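5 失效分析：夹住了什么

5.1 事件经过

前几节报告的成功率，是在我们知道"成功"这个词出了问题之前算出来的。本节说明问题出在哪里，以及为什么 Judasent 在出问题的整个期间一直显示绿色。

事件发生在 Surkport 的测试间，时间是2019年9月，策略第三版部署的第二天。任务很普通：把摊在床上的针织衫从下摆提起，对折，放平。双臂平台 Brakside 按计划下降、闭合、提升。Judasent 在闭合后报告抓取有效，置信度很高。接下来，针织衫升起来了，针织衫下面的绗缝床罩也升起来了，床罩上放着的标定板、一卷胶带和一位作者的笔记本随后陆续离开了床面。系统对此没有任何意见。对折动作执行完毕，床罩的一半盖住了左臂的腕部相机，右臂则按照示教数据中学到的节奏继续向外牵引，直到线缆护套被绞进折痕，左臂关节力矩超限，驱动器断电。

断电之后，Judasent 把这一回合记为成功。判定依据是最后一次有效观测中两只夹爪均处于"夹持"状态，而断电使它们继续保持这一状态。从程序的角度看，这是我们做过的最稳固的一次抓取。

没有人受伤。操作员当时站在黄线以外，手放在急停按钮上，但没有按下去；事后他的解释是，屏幕显示一切正常，他以为床罩是新加的任务。我们认为这句话比日志更值得重视，5.5 节还会谈到。

5.2 示教数据中的同类现象

起初我们把原因归到机械臂一侧。理由并不光彩：机械臂是别人装的，数据是我们自己采的。Peltonen 提供的安装记录被翻了两遍，法兰螺栓的扭矩、夹爪零点、手眼标定都重新检查过，结果令人失望地良好。第三天我们才回头看示教数据。

训练集共有 672 段双手示教，由操作员手持两只夹爪在真实床面上完成，夹爪的连杆几何与 Brakside 的末端一致。每一段都由 Judasent 自动切分并标注抓取状态，人工只抽查其中一小部分，抽查时看的是标注时间轴的边界，没有看夹爪之间到底是什么。换句话说，我们非常仔细地核对了抓取从哪一帧开始，却没有核对抓的是不是那件衣服。

逐段重新审看由 Hanne Leinonen 和 Nelli Räsänen 各自独立完成，意见不一致时一起再看一遍。结果有 141 段至少包含一次错误的夹持标注，占全部示教的 21.0%。这些错误可以归入下面几类，界限并不总是清楚，有几段同时属于两类，我们按先发生的那一类计。

第一类是连带夹持。夹爪闭合时，除目标织物外还夹进了床罩、床单或下面的另一层衣物。操作员通常能感觉到，会轻轻抖一下手腕，把多余的那层抖掉，然后继续。这一抖在人身上毫不费力，在数据里则成了一段幅度很小的高频位姿变化，被我们的平滑滤波器忠实地去掉了。策略因此学到了夹住床罩，没有学到放开床罩。

第二类是空夹持。两指间没有织物，但开度没有回到零，原因是指面衬垫在闭合时互相挤压，剩余的间隙恰好落在薄针织物的厚度范围内。衬垫越新，间隙越大，所以每次保养之后误标都会增多。我们的维护记录因此与标注质量呈现出一种很难向经费管理方解释的关系。

第三类是褶峰夹持，也是最多的一类。操作员在毛衣表面挑起一道褶，指尖从两侧合拢，开度停在某个中间值。如果是单层平纹，这个开度意味着两层织物叠在一起；如果是罗纹，同样的开度可能只对应一道褶峰，指尖稍一上提就滑脱。Judasent 只看开度，它不知道什么是罗纹。设计它的时候我们也没有想到要告诉它。

5.3 判据为何失灵

Judasent 的抓取判据可以用一句话写完：闭合指令发出后，若开度连续保持在阈值以上且变化很小，则判为夹持。阈值在项目早期用毛巾标定。选择毛巾有充分的理由，当时实验室里只有毛巾。

毛巾的性质在今天看来堪称楷模。它厚度均匀，摩擦大，不怎么变形，也不会有别的东西悄悄粘在背面。用毛巾标出来的阈值对毛巾极其可靠，我们在 3 月的内部报告里还专门画了一张图，说明两类状态之间有一道干净的间隔。换成针织衫之后，这道间隔消失了：平整区、接缝、袖口和罗纹各有各的压缩曲线，同一件衣服上几厘米之内就能遇到两三种。开度作为单一标量，要同时回答"夹到了没有""夹到几层""是哪一件的哪一层"，它给出的答案始终只有一个，而且语气坚定。

保持时间本来是一道补充防线。判据要求开度稳定 300 毫秒，设计者（即本文第一作者）认为滑脱会在这段时间内发生。对毛巾确实如此，毛巾要么滑了要么没滑。针织物的滑脱则分两步：纱线先在指面之间缓慢拉长，开度几乎不动，等到提升产生足够的张力才突然抽走。判据在第一步结束之前就已经签字放行。把窗口加长可以抓住一部分这样的情况，代价是操作员要在每次闭合后停住不动，等程序想清楚。我们试过。操作员的停顿也进了训练数据，策略学会了在每次抓取之后沉思片刻，这段时间里它什么也不判断，只是停着。

双手协同又加了一层麻烦。一只夹爪夹褶，另一只常常只是压住或拨开邻近的织物，并不闭合在任何东西上。辅助手的开度曲线在形状上与一次失败的抓取相似，在部分片段中又与一次成功的抓取相似，取决于操作员有没有顺手合上手指。早期标注规范里没有"接触但未夹持"这一状态，标注程序只好在两个都不对的选项里挑一个。它挑"夹持"的时候居多，因为我们在损失函数里对漏检罚得更重。至于当初为什么罚得更重，会议记录只留下一行字："漏检看起来难看。"

5.4 补救与重测

补救分三步进行，按见效的先后叙述，这也正好与我们想到它们的先后相反。

首先，在提升的最初阶段加入一次小幅试提。夹爪上升一小段后停下，比较腕部相机中目标织物与周围床面的运动。若床面随夹爪一起动，判为连带夹持，松开重来；若目标织物不动，判为空夹持或滑脱。这一检查对花纹密集的床罩效果很好，对纯色床罩较差，原因是纯色床罩动了也看不太出来。我们目前的对策是购买有花纹的床罩，并在此声明这不构成方法上的贡献。

其次，标注状态由两个扩为四个：未接触、接触但未夹持、夹持目标、夹持异物。672 段示教全部按新规范重标。重标期间，被滤波器抹去的手腕抖动也恢复了原样，并作为"释放连带层"的示例单独列出。审看者普遍反映，这些抖动一旦知道要找就随处可见，此前看不见，主要是因为我们把它们删了。

最后，开度判据本身降级为辅助信号，不再单独触发提升。它还留在界面上，绿灯改成了灰色。

重测在同一张床上进行，共 40 个回合，衣物为针织衫与薄毛衣，每回合开始前由操作员随意摆放。新流程下没有再出现床罩被提离床面的情况。有若干回合因试提检查反复否决而超时，夹爪在毛衣上方一次次降下又松开，动作极有礼貌，进展为零。这些回合均按失败计入。我们不打算给出与旧流程的直接对比数字：旧流程的成功率是用旧判据算的，按照旧判据，把测试间里的床罩整个卷起来也算成功。

需要说明的是，重测的衣物种类有限，床面也只有一张。粗针织物、带拉链的外套以及任何会粘毛的东西都没有包括在内。试提检查依赖腕部相机的视野，当袖子或另一只夹爪挡在前面时，它的可靠性会下降到什么程度，我们还没有测过。

5.5 关于绿灯

整个事件里，硬件按规格工作，急停回路完好，力矩保护在应当动作的时候动作了。失效发生在一个显示状态与一位操作员之间。操作员看见床罩升起来，又看见绿灯，两者矛盾时他选择相信绿灯。我们起初想在培训材料里加一句"以现场为准"，后来发现这句话早就在第二页，加粗。

因此改动落在界面上。任何由模型推断得到的状态，现在都以文字写明它依据的量，例如"开度稳定"，不再写"抓取成功"。操作员看到"开度稳定"时不会觉得自己被告知了什么结论，多数人会抬头看一眼床。急停权限和站位要求没有变，只是增加了一条：床面上除目标衣物和床品外不得放置任何物品，包括笔记本。该笔记本后来从护套旁边取出，前四十多页仍可阅读。

力矩阈值是否应当下调，组内意见不一。下调可以让断电来得更早，也会让系统在遇到正常的大件衣物时频繁停机，而频繁停机的系统很快会被人用胶带固定住复位键，这在 Surkport 有过先例。目前的折中是只在试提阶段采用较低的阈值，试提通过后恢复原值。线缆护套改走手臂外侧，这一项没有争议，大家只是奇怪它原来为什么走内侧。

图 4 给出了手持示教作业中与褶峰夹持判定相关的一种局面：近处夹爪的指尖合拢在一道隆起的针织褶上，另一只夹爪从侧面伸来，指端触及接缝下端附近的织物。仅凭单帧，我们不对这次夹持能否承受提升作判断；两位审看者在重标时也被要求不得凭单帧作判断，必须看完后续动作。

图 4 双夹爪手持示教，衣物为浅粉色针织毛衣，置于绗缝床罩之上。

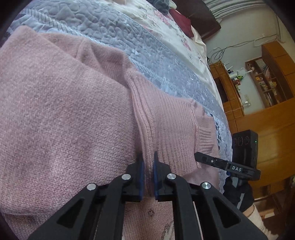 Nelli Räsänen 读过本节初稿后提出了不同看法。她认为四状态标注仍然把问题想得太整齐：同一次闭合里可以既有目标又有异物，而且比例会在提升过程中变化，规范却要求审看者给整段夹持只填一个状态。她建议按时间逐段标注，并把"审看者无法确定"列为正式选项，允许它进入训练集。她还指出，141 这个数字只包括两人最终达成一致的片段，那些争到最后各自保留意见的片段按原标注处理了，应当在正文里写出来。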